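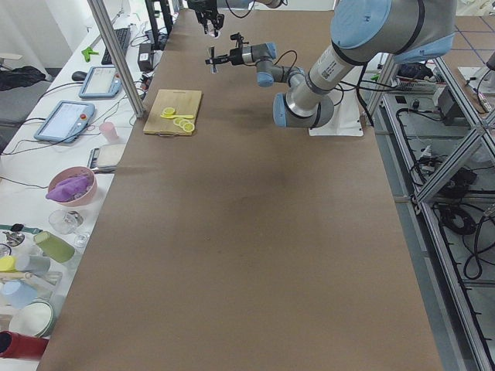
What does Bristora do?

We publish short biographies of people who are a little bit famous, along with our best reading of what they earn, own and owe. Character actors, retired game show hosts, one-hit singers. If you have ever watched an old sitcom and wondered whether the neighbor did all right for himself, you are our reader.

About Bristora
By Celeste Bravo
17 April 2019
Print this page | E-mail this page

Bristora began in 2000 as a newsletter called Tiler, mailed to 52 people, most of them related to me. I was answering phones for a talent agency and had opinions about who was really living in those houses. Milagros Farías joined as a copy editor and cut my first profile in half. She has been in charge of the facts ever since, and I have been in charge of apologizing to her.

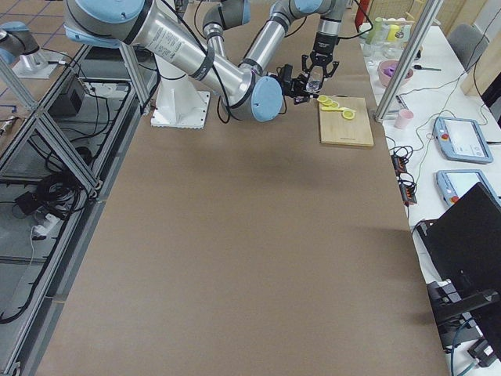
She also wrote the rule we still work by: a number goes on the page only if we can show where it came from. Property records, court filings and published interviews are fine. A cousin's podcast is not. When we can't find enough, the profile says "unknown," and we get letters – mostly from the cousin.

There are now 1040 profiles on the site. Of those, 59 are marked "unknown" and get another look every November.
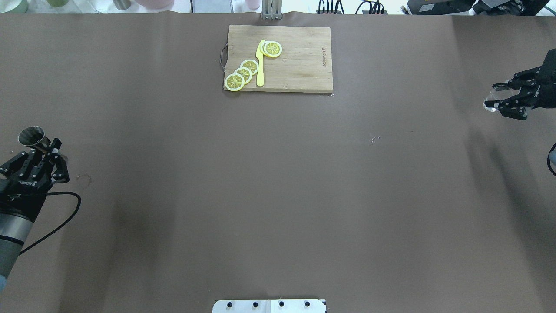
Can I ask for my own profile to be corrected?

Write to the corrections desk, which is Milagros, and send a document that backs you up. She reads everything and changes what needs changing, with a note at the foot of the profile. We don't take payment for profiles, and we don't remove divorces on request.

Our office is upstairs at the Arance building, second door past the dentist. Please call before you visit.

Print | E-mail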